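홈 | 전체기사 | 산업 | 로봇·자동화 | 안전 | 지역

집게 '벌림값' 늦게 기록… 톨트몽 작업장서 로봇 팔이 수납장 문 밀어

입력 2025-06-18
인쇄 | 이메일로 보내기 | 공유 4 | 댓글 0

로봇 학습용 동작 기록을 만드는 라므라니(Lamrani)가 톨트몽(Toltmont) 작업장에서 수집한 기록 가운데 522건에 오류가 있었다고 밝혔다. 손으로 쥐고 쓰는 집게형 기록 장치의 손가락 벌림값이 실제 동작보다 늦게 저장됐다는 것이다. 이 기록으로 학습한 로봇 팔은 지난 5월 점검 시험에서 수납장 문을 다 놓지 않은 채 옆으로 움직였고, 수납장이 작업대 위에서 밀리면서 비상 정지됐다. 다친 사람은 없었다.

문제가 된 장치는 허사드(Husard)가 공급하는 '콜렐(Kolell)'이다. 작업자가 손에 쥐고 물건을 집거나 문을 여닫으면 카메라가 그 과정을 찍고, 손가락에 붙은 흑백 표식의 위치로 집게가 얼마나 벌어졌는지 계산한다. 로봇 팔에는 나중에 같은 형태의 집게를 달아 기록된 동작을 익히게 한다.

라므라니가 이용 업체들에 보낸 안내문에 따르면 점검 대상은 5월에 수집한 기록 1469건이었다. 이 가운데 522건에서 영상과 벌림값의 시각이 맞지 않았다. 가장 크게 벌어진 경우 차이가 500밀리초였다. 영상에서는 손가락이 이미 문에서 떨어졌는데 기록에는 여전히 문을 쥐고 있는 것으로 남는 식이다.

사고가 난 시험은 수납장 문을 열고 선반에 있는 병을 꺼낸 뒤 문을 닫는 작업이었다. 로봇 팔은 문 가장자리를 잡아 바깥으로 당기는 데까지는 정상으로 움직였다. 이어 손가락을 벌려 문을 놓고 선반 쪽으로 방향을 바꿔야 했으나, 손가락이 충분히 벌어지기 전에 팔이 먼저 출발했다. 패드가 문을 문 상태로 팔이 옆으로 돌았고 수납장이 함께 끌렸다.

현장에 있던 작업자가 비상 정지 단추를 눌렀다. 팔에 내장된 충돌 감지 기능은 작동하지 않았다. 라므라니는 수납장이 작업대에 고정돼 있지 않아 저항이 작았고, 이 때문에 감지 기준에 미치지 못한 것으로 보고 있다. 시험에 쓰인 수납장은 위쪽 경첩이 휘어 폐기했다. 병은 바닥에 떨어졌지만 내용물이 없는 플라스틱 용기여서 다른 피해는 없었다고 회사는 설명했다.

처음에는 로봇 팔의 제어 프로그램이 의심을 받았다. 시험 담당 부서는 팔의 속도를 낮추고 같은 작업을 다시 돌렸지만 문을 놓는 시점이 늦는 현상은 그대로였다. 속도를 낮춘 만큼 수납장이 천천히 끌렸을 뿐이다. 학습에 쓴 기록을 하나씩 재생해 영상과 대조하는 과정에서 벌림값 지연이 확인됐다.

허사드는 본지 질의에 대한 서면 답변에서 지연의 원인이 콜렐의 내장 프로그램에 있다고 인정했다. 표식이 한동안 가려졌다가 다시 잡힐 때 벌림값이 임시 저장 공간에 쌓이고, 밀린 값이 차례로 처리되면서 뒤로 갈수록 영상과 어긋난다는 설명이다. 표식이 계속 보이는 작업에서는 같은 현상이 나타나지 않았다고 했다.

문을 여닫는 작업은 표식이 가려지기 쉬운 편이다. 문판이나 작업자의 소매가 손가락 앞을 지나고, 천장 조명이 표식에 비치면 인식이 끊기기도 한다. 라므라니가 오류 기록을 작업 종류별로 나눠 보니 대부분이 수납장과 서랍을 다룬 것이었다. 책을 옮기거나 컵을 쌓는 작업에서는 오류가 드물었다.

허사드는 수정된 내장 프로그램을 배포했다. 새 판은 표식이 가려진 구간의 값을 쌓아 두지 않고 빈 값으로 남긴다. 대신 그 구간이 길면 장치가 진동으로 작업자에게 알린다. 허사드는 이미 판매한 장치도 무상으로 갱신할 수 있으며, 장치를 회수할 필요는 없다고 밝혔다. 판매 대수와 공급처는 공개하지 않았다.

라므라니는 톨트몽 작업장의 작업대 4곳에서 수집을 멈추고 장치를 모두 갱신했다. 현재는 수집을 재개한 상태다. 오류가 확인된 기록은 이용 업체에 제공하는 묶음에서 빠졌다. 영상을 다시 분석해 벌림값을 복원하는 방안도 검토했으나, 표식이 가려진 구간은 정확한 값을 알 수 없어 새로 수집하기로 했다.

이미 기록을 받아 간 업체들에는 목록이 전달됐다. 라므라니는 해당 기록으로 학습한 모델을 실제 로봇에 올렸다면 사용을 멈추고, 문이나 손잡이처럼 고정된 물체를 놓는 동작부터 확인해 달라고 요청했다. 몇 개 업체가 기록을 받았는지는 계약 사항이라며 밝히지 않았다. 같은 유형의 사고가 다른 곳에서 보고된 일은 아직 없다고 한다.

기록 검수 절차가 지연을 걸러내지 못한 점도 드러났다. 기존 절차는 영상이 끊기지 않았는지, 작업이 끝까지 수행됐는지, 벌림값이 정상 범위 안에 있는지를 확인했다. 영상과 벌림값의 시각을 서로 비교하는 단계는 없었다. 값 자체는 모두 정상 범위였기 때문에 오류 기록도 검수를 통과했다.

라므라니는 작업을 시작할 때 집게를 완전히 열었다가 닫는 동작을 넣도록 지침을 고쳤다. 끝날 때도 같은 동작을 한다. 앞뒤 두 지점에서 영상과 값이 맞는지 자동으로 비교하고, 어긋나면 해당 기록을 보류한다. 작업자가 긴 소매를 입을 때는 손목을 묶는 끈을 쓰도록 했다.

시험장 안전 수칙도 일부 바뀌었다. 수납장과 서랍장은 죔쇠로 작업대에 고정한 뒤 시험하고, 새로 학습한 모델을 처음 돌릴 때는 팔의 힘 제한을 평소보다 낮게 잡는다. 사고 당시 작업자는 팔이 닿지 않는 거리에 있었다. 다만 바닥에 표시된 대기선은 수납장이 밀려 떨어질 경우를 고려하지 않은 위치여서 뒤로 옮겼다.

충돌 감지 기준을 그대로 둘지는 결정되지 않았다. 기준을 낮추면 뻑뻑한 문을 여는 정상 동작에서도 팔이 멈출 수 있다. 라므라니는 문을 당기는 구간과 놓는 구간의 기준을 달리하는 방법을 시험하고 있으며, 결과가 나오면 이용 업체에 따로 알리기로 했다.

톨트몽 작업장에서는 가정용 가구와 생활용품을 작업대에 놓고 동작을 기록한다. 같은 작업도 가구의 색과 배경, 물건의 위치를 바꿔 가며 되풀이한다. 수납장에 스티커를 붙이거나 작업대 뒤에 글자 장식을 다는 것도 배경을 다양하게 만들기 위한 것이다. 빠진 기록을 채우는 재수집은 수납장 작업부터 진행되고 있다.

허사드는 지연이 생기는 조건과 확인 방법을 담은 기술 문서를 고객용 누리집에 올렸다. 콜렐 사용자는 장치를 컴퓨터에 연결해 내장 프로그램의 판을 확인할 수 있다. 갱신 전에 수집한 기록은 판과 관계없이 시각 비교를 해야 한다고 문서에 적혀 있다.

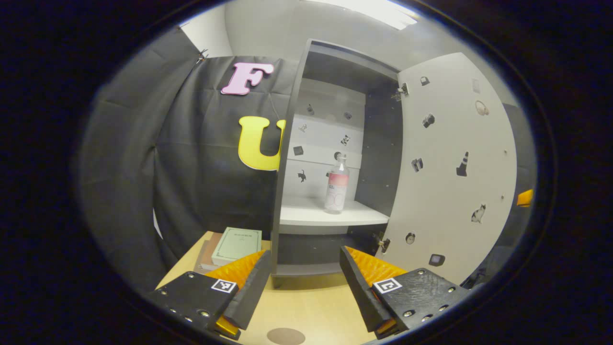 콜렐의 두 손가락 사이로 본 수납장. 손가락마다 주황색 패드와 흑백 표식이 달려 있다. [사진 제공=라므라니]

이용 업체의 기록 목록 확인과 교체 신청은 라므라니 고객 창구에서 받는다. 허사드의 내장 프로그램 갱신은 별도 신청 없이 내려받을 수 있다.

인쇄 | 이메일로 보내기 | 목록으로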